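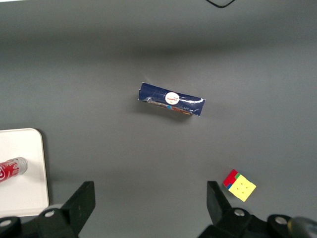

Department of Accounting and Business Law, Skernham College

Student Project Report: Purchasing Controls at a Small Wholesale Firm
Submitted 14/02/2020

Background

Our group was asked to review how a small company guards against false or duplicate vendor invoices. The company, Wimo, sells packaging supplies to shops in and near Jurkbridge. It has eight employees, and one of them handles ordering, receiving and most of the bookkeeping. The owner signs the checks. Wimo has never had a confirmed case of fraud and was not under investigation when we did our work.

Method

We were given the payment records for one fiscal year ending in August. From these we took every payment over $500, which gave us 181 items. For each one we looked for a purchase order, a receiving slip and a vendor invoice, and compared the amounts and dates. We also compared the vendor list with the employee address list and read through the bank statements – the company had paper copies only, so this took longer than planned.

We did not visit vendors or contact the bank. Our work was a class project and should not be read as an audit opinion.

Findings

Most payments were supported by an invoice. Purchase orders were a different matter. Staff told us that orders under $1000 were often placed by phone and written up later, or not written up. In those cases the invoice was the only record that anything had been ordered.

Receiving slips were signed by the same person who placed the order. This is a common weakness in small firms, and it means one employee could approve a bill for goods that never came in.

One vendor, Ayaaba, appeared twice in the accounting system under slightly different spellings. Both entries had the same mailing address and bank details. We found one invoice entered under each spelling, but the second had been voided before payment. The bookkeeper remembered the error and showed us the note in the file.

No vendor address matched an employee address.

Recommendations

The owner should open the bank statements before anyone else sees them. A second employee should sign for deliveries, even if only for the larger ones. Written orders should be required at $500 and up. New vendors should be added only with the owner's initials on the form, and the list should be cleaned up once a year.

We also suggested numbered purchase orders. The owner said the current pads would be used up first – we have left this item in the report as open.

Limits of the project

We looked at one year only and did not test payroll or cash sales. Payments of $500 or less were left out completely, and a person splitting invoices to stay under that amount would not have shown up in our test.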